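[Pluston-list] Re: Perception module for the Sivivik entry – are we ready to train?

Before anyone books more time on the lab machine, I'd like us to slow down a bit.

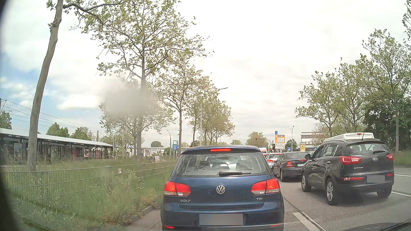 I read the whole thread on Thursday night and I'm still not convinced the Sivivik stack can do what the poster says it does. The poster says "understands urban traffic". What we have is a detector that draws boxes around cars and a planner that trusts every box it gets. Those are different claims, and the judges will pick at the gap in the first five minutes, same as they did with our gripper team last December.

Quoting the earlier message so we're all looking at the same words:

> Hi all,
> Good news from the perception side. The Jinik detector now finds
> nearly every vehicle in the street set, including the ones that are
> half hidden, and the brake light classifier is working too. I think
> we can freeze the model and put everybody on the planner from here.
> The street set is 2050 labelled stills and we held back 260 for
> testing. Scores on the held-back ones are excellent. I don't see
> the point in labelling more. The stop-and-go behaviour on the model
> car should be easy once the classifier output is wired in: red
> light on the car ahead means slow down, no red light means carry on.
> Can we vote on the freeze this week?

I have a few problems with that, in no special order.

First, the held-back stills. How were they picked? If they were pulled at random from the same drives, then a test still and a training still can be a fraction of a second apart, with the same hatchback in the same spot at the same kerb. Of course the scores are excellent. The model has more or less seen the answers. I asked about this at the start of term and was told it would be sorted out later. I'd like whole drives held back, and I'd like the scores run again before we vote on anything.

Second, "red light on the car ahead". Which car is ahead? Take any still with two lanes going our way. There's a Golf square in front of us with its high brake light on, and a Kia SUV one lane over and a bit farther up, and past the Kia there are more vehicles with bits of red showing. The classifier hands the planner a pile of boxes with "braking" or "not braking" on each, and no lane. The planner then takes the biggest box. That's fine until the biggest box is in the next lane, or until somebody cuts in.

Also, some of those red patches are only tail light lenses. Red plastic is red whether it's lit or not. I went through a batch of the labels and found both kinds marked "braking", depending on who'd had the afternoon shift. I'm not blaming anyone – the labelling guide gives it one line and the line is vague.

Third, traffic signals. A hanging signal down the road is a handful of pixels at our working size, and there are yellow and blue signs clustered near it that are far bigger and brighter. The Từ branch was meant to handle signals and nobody has merged it since the mid-term break. If we freeze now, we freeze without it. Somebody should say so in the report, or take the line about intersections out of the poster.

Fourth, and I know people are sick of hearing this from me, the model car is not a road car. Its camera sits at ankle height on a gym floor marked out with tape. I can't see why street stills shot from a real car should carry over to that, and I haven't seen one test that says they do. We could find out in an evening with the cardboard cars and a couple of bike lights.

What I'd support instead of a freeze:

- hold back 2 complete drives and rescore
- rewrite the brake light section of the labelling guide and relabel the doubtful ones
- add a lane field, even a crude one (ours, left, right)
- merge Từ, or drop it and say we dropped it
- one evening on the gym floor before the vote

If the rescored numbers hold up, I'll vote for the freeze and buy the chips. Until then please put me down as a no. I can do the first item myself this weekend if someone gives me write access to the Pluston drive, which I've asked for 2 times now.

--
Pluston student robotics list
Reply to the list, please, and trim your quotes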